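Public exhibition on the Stovwood Road employment site

Category: Planning and Development 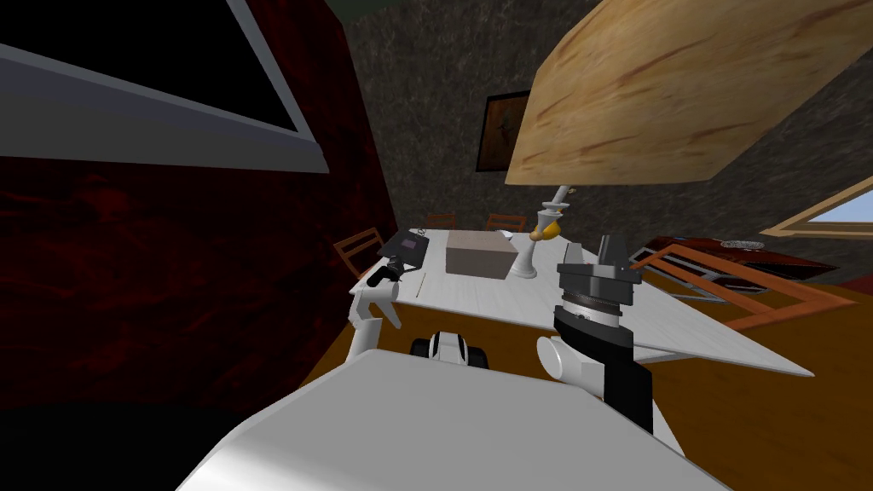

What was on show

The exhibition was held in the main hall of the Kwon Centre and ran from two in the afternoon until eight. I arrived a little after three and stayed until the doors closed. The boards covered the outline scheme for the fields between Stovwood Road and the railway, which the developer, Vullel, now wants to submit before the end of the year.

There were nine boards. The first three dealt with the history of the site and the local plan allocation, and most people walked straight past them. The crowd was at boards five and six, which had the layout and the traffic figures. The layout has changed since the leaflet that came round in April. The two large sheds at the northern end have been turned so that the loading bays face the railway, and the building heights have come down on the side nearest the houses in Tuvham Lane. The total floor area is the same as before.

Parking and traffic

The scheme has 1,394 car parking spaces. The transport board gave 1,587 vehicle movements on a normal weekday, both directions added together. I asked whether that included lorries and was told it did, but that the split between cars and lorries would be in the full transport assessment. That document was not available to read. Bit-na Yang, who was answering questions for the developer on transport, said it would be published with the application.

The main access would be a new roundabout on Stovwood Road, 175 metres east of the present junction with Tuvham Lane. Several residents wanted to know what would stop drivers using the lane to avoid the queue. The answer was that a weight limit is proposed, which would deal with the lorries. Cars would still be able to use it. A gate part way along has been looked at, but the farm needs access from both ends and the county has not said whether it would support a closure.

Seung-woo Jeon, who lives at the lower end of the lane, said he had asked the same thing at the parish meeting and had the same reply. He has asked for a count to be done in term time. The one shown on the board was done during the school holidays and then adjusted.

Drainage

Board seven showed two balancing ponds at the lowest part of the site. The ditch behind the allotments is meant to carry less water after heavy rain than it does today. The drainage engineer, Jae-hoon Ra, was helpful and had brought a larger plan which he put out on a table for anyone who wanted it. He said the ponds would be looked after by a management company paid for by the occupiers. I asked who would be responsible if the units stood empty and he said he would have to come back to me on that. He took my email address.

Jobs

The board says the development would bring over 1,000 jobs. There is no named occupier yet, so this is worked out from the floor area. Sun-ja Myung from the business forum spoke in favour of the scheme and said small firms in the town have been unable to find larger premises and have moved away. The smaller units are in the second phase, however, and there is no fixed date for it. I would like to see some of them brought forward, and I put that on my comment form.

The ward councillor, Chang-ho Heo, was there for the last hour. He did not give a view, as he may have to vote on the application, but he did take notes on the lane.

How to comment

Forms can be handed in at the Kwon Centre reception or posted. The closing date is October 1, 2020. This is the developer's own consultation, and comments made now will not be counted by the council when the application comes in. Anyone who wants to object or support will need to write again at that stage. The boards are staying up in the corridor beside the library entrance until the closing date.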